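Building a Handheld Gripper in a Shared Shop
Notes for session 2, January 2021

If you missed the first session, get the parts list from somebody before you read on, because I'm going to start with the fingers and pretend you already have a printed body on the bench. I'm teaching this from my own build, which I did in the evenings at the Siklow workshop, so where I say "we" I mostly mean me and whoever was at the next bench.

1. Fingers first

Everybody wants to do the electronics first. I did too! Don't. The fingers decide almost everything else: how wide the body has to be, how far the slides travel, where the camera sits. Print one pair, push them together by hand and pick up things from your kitchen. A mug, a sponge, a box of tea. If the pads slide off a mug when you squeeze by hand, a motor isn't going to help you later.

I use flexible filament for the pads with some texture on the inside face. Smooth ones look nicer and drop things. My first pair was so soft that the tips folded outward the moment they touched anything heavy, so for the second pair I made the walls thicker and left the middle open. That's the Ulia pattern in the shared folder, and you're welcome to change it.

2. The slides

Both fingers ride on one rail and are tied together with a little rack and pinion, so they close on the center. Check three things before you screw it shut:

- The pinion turns freely with no fingers attached. If it's gritty now it will be worse later.
- Both racks start on the same tooth. I got this wrong by one tooth and spent a whole evening blaming the rail.
- The screws on top of the body are snug, but stop there. Printed threads strip very easily, and then you're drilling.

A tiny bit of dry lubricant is fine. Keep it well away from the pads.

3. Trigger and spring

The trigger pulls the fingers shut and the spring opens them again. Pick the weakest spring that still opens them all the way. I started with a strong one since it felt solid in the hand, and after ten minutes my finger was done. You'll be squeezing this thing a lot - my cycle test was 1,000 squeezes spread over a weekend with a podcast on, and the only thing that came loose was the trigger pin. Glue the pin.

4. Camera and markers

The camera looks out over the top of the body, down the line of the fingers. Use the widest lens you can get. You want both pads in view all the time plus as much of the room as possible, and the room matters more than people think: the tracking software needs corners and edges to hold on to, and a blank wall close up gives it nothing.

Mount the square marker on a flat plate. Mine was on a slightly curved one at first and the angle readings wandered all over the place. Print it matte, too, as glossy paper catches the ceiling lights.

Run a short recording and look at it before you add anything else. In my log (the Bhutto sheet, same folder) clip 362 is the one where I finally had both pads in view from open to closed. The earlier ones mostly show my thumb.

5. Trying it on real objects

Now the fun part. Start with something light that has a waist or a neck, so you get to choose where to hold it. A spray bottle is my favorite for this. It's rounded at the bottom, it has an awkward head on top, and the trigger lever sticks out right where you'd like to put a finger pad. Go for the body of the bottle, below the neck, and come in level.

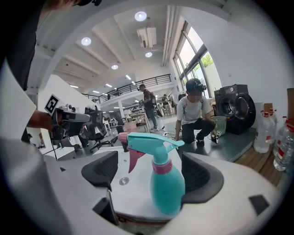
6. Before next time

Bring your gripper with the slides working, even if the camera isn't on yet. Bring two objects from home, one hard and one squashy. If your print failed, come anyway - there's usually a spare body in the Weltix drawer, and file 59 in the folder is the version with the wider rail slot, for anyone whose slides are binding.

We'll do wiring and the first long recordings. Charge your batteries the night before, please.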